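## 3. Planning and ordering a hand-held gripper station

Complete this section before sending the order form to Firico. One station is one operator, one pair of hand-held grippers and one table.

1. Measure the room. Allow clear floor on the operator's side of the table and a wall outlet within reach of the charging leads.
2. Enter the number of stations on line 5 of the form. Grippers are sold in pairs only.
3. Add one spare set of marker cubes per station. Cubes from the older Gandale kit do not fit the current base.
4. Set the object budget. The Medrano site allowed $400 per station and spent $403 - household items, boxes and potted plants, all bought locally.
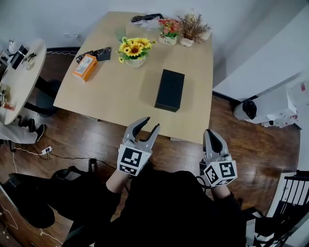
5. Check the table against the Gronutwood list. Any flat top is acceptable if it does not rock. Glossy tops are not recommended.
6. Add cable ties and floor covers. These are not in the base price of $425 per pair.

**Note:** Transparent objects are harder to track. Budget for them, but keep them a small share of the set.

**Caution:** Do not order extension cords in place of a rated power strip. Route all leads away from the operator's feet before first use.

7. Send the form to Bhavana Pillai for approval. Orders received after October ship with the next batch. Questions on cube fit go to Ksawery Wróbel.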